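The Prompt Corner

The Rivadeneira Theatre in Bodton had a leak over the prompt corner, and for as long as anyone in the company could remember the leak had been treated as a member of it. It came on in the second act. It dripped into a fire bucket, and the fire bucket had been moved so often by so many assistant stage managers that the boards under it had worn into a shallow dish.

Uthai Suksawat inherited the bucket along with the book. He was thirty-one, he had been a deputy stage manager at Troltlow for three seasons, and he had come to Bodton on the understanding that the place was on its way up. This had been the understanding since the war.

"You'll want to say good evening to it," said the wardrobe mistress on his first night.

"To the bucket?"

"To the corner. People do."

He asked what happened if you didn't. She took a pin out of her mouth, considered the question fairly, and said that in her experience nothing happened, but that it went on happening for quite a while.

The play that July was a revival of The Widow of Prernow, a comedy of manners that had been neglected for two centuries by people who had read it. Our director had found it in a library. He was a tall man who wore a scarf indoors and believed that a neglected play was like a neglected garden, full of treasures if you hacked your way in. We hacked for four weeks. There was a very good joke about a barometer in the third act, and apart from that we mostly found more garden.

I was playing Sir Jasper Loam, who has gout. I mention it only to explain why I spent so much of that production sitting down in the wings, and so came to see what I saw of the business with the prompter.

The Rivadeneira hadn't employed a prompter for years. Following the book was part of Uthai's job, and if somebody dried he was supposed to give the line, clearly and without reproach. He was good at it. At Troltlow he had once fed an entire scene to a leading man who had come on in the wrong play.

On the second preview I dried. It was the long speech about the enclosure of the lower pasture, a speech nobody has ever enjoyed from either side of the footlights, and I got as far as "the hedges, madam" and found that the hedges were all I had. I looked at the Widow. The Widow looked at her fan. And from the corner, very low, came the words "are no respecters of a coronet."

I said them. I said the rest of it too, and limped off to the kind of applause you get from people who are glad to see a chair put back.

"Thank you for the coronet," I said to Uthai at the interval.

He was looking at the book. "I didn't give you the coronet," he said.

"Somebody did."

"It isn't in here." He turned the page round for me. The line, as cut by the director and typed by the director's nephew, went straight from the hedges to the turnips. There was no coronet at all.

We fetched the library's copy from the director's bag, where it was holding open a packet of sandwiches, and there it was in the original, with the long S and everything. I had never read the original. I had never read anything of that play except my own part, a habit I recommend to any actor who wishes to go on liking his colleagues.

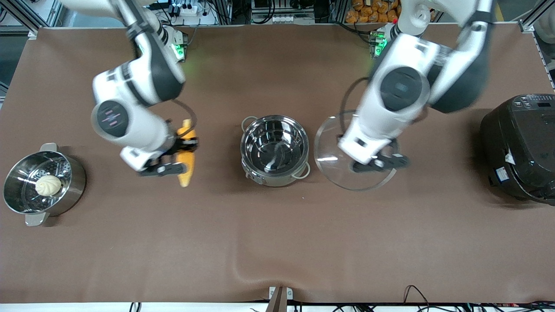
The sensible explanation was that the director had muttered it from behind the flat. He was asked, and said that he had been in the bar. Six people were prepared to swear to this, and one of them was still waiting for him to buy a round.

After that it came most nights. It never came when you wanted it. The young man playing the Widow's suitor forgot his own name on the opening night, a name he had to say while bowing, and he got no help at all from the corner beyond Uthai's, given twice. But if anyone reached one of the places where the text had been cut, and hesitated there for so much as a breath, they were handed the missing words in a dry little voice like somebody folding paper.

Some of the cast were frightened. The Widow was furious.

"It's giving Jasper his lines back," she said. "I had a whole page about the moon. Where's my moon?"

"Perhaps you should pause more," I said.

She did. The next night she paused before the duel, a pause of such length that a man in the circle began to put on his coat, and she got her moon. She got all of it. It was an awful page, with two separate goddesses in it, and she delivered it straight out to the back wall with tears running down her face. The notice in the local paper called it "unexpected".

You can guess what followed. Within a week there wasn't an actor in the building who would pick up a cue. They stood about at the ends of their speeches with their heads cocked, like hens in a thunderstorm. The footman, who in our version had one line, got himself fourteen. The suitor recovered a sister. She had been cut altogether, there was no actress to play her, and so he conducted both halves of the conversation himself, turning his hat round to show who was speaking. The show had gone up at 7.30 and come down comfortably before ten. Now it was coming down after the last bus.

The director took it better than I'd have thought. He said the piece was finding its own length. He said so to the board, and he was still saying it when they showed him what the bar had lost by people missing the interval, which by then had drifted to somewhere near the end.

It was Uthai who put a stop to it. He did it in the afternoon, before the half, and I only know because my gout had become so much a part of me that I was down there anyway, resting it.

He came on in his blacks with a torch and a mug of tea. He emptied the bucket and put it back in its dish. Then he sat on the high stool, opened the book on the desk and spoke to the air slightly to the left of the fire extinguisher.

"Good evening," he said. "I should have said so before. I'm sorry about that."

The leak dripped.

"I've read the whole thing now," he said. "The library one. I stayed up. And I can see that it's been knocked about, and I can see that if it was your play, or if you'd been following it every night back when it was all there, then it must be very hard to sit and listen to the gaps. I do see that. But I've got a crew who live out past the ring road. I've got a Widow who's lost her voice. I've got a footman with an agent." He drank some tea. "So I wondered if you'd take a reading instead. After we come down. I'll do it from the original, every word, and you can stop me if I skip."

Nothing answered. He didn't seem to expect it to. He marked something in the book with a pencil, and went off to see about the footman.

That night I got to "the hedges, madam" and I will admit that I waited. I gave it a good long count. I'd grown fond of the coronet. There was nothing in the corner but Uthai, who said "turnips", clearly and without reproach.

We were down by ten. I took my time with my boots, and when the rest had gone over to the pub I went back along the passage and stood where the curtain would hide me. The working light was on. He had the library book flat on his knee and was reading aloud in a plain voice, no acting in it, doing the stage directions as well. He had got to the barometer. He read it rather better than the suitor did, and he left a pause after it for the laugh.

I went away before I could find out whether there was one.

He read to it for the rest of the run, roughly thirty pages a night. When he reached the end he started on another by the same author, which was worse. Troltlow wanted him back in the autumn, for more money and a dry roof, and he told them he'd think about it, and the last I heard he was thinking about it still.

They did mend the leak, eventually. A man came with a ladder and was up there all morning. It drips on the other side now, over where the actors wait, and it comes on in the first act.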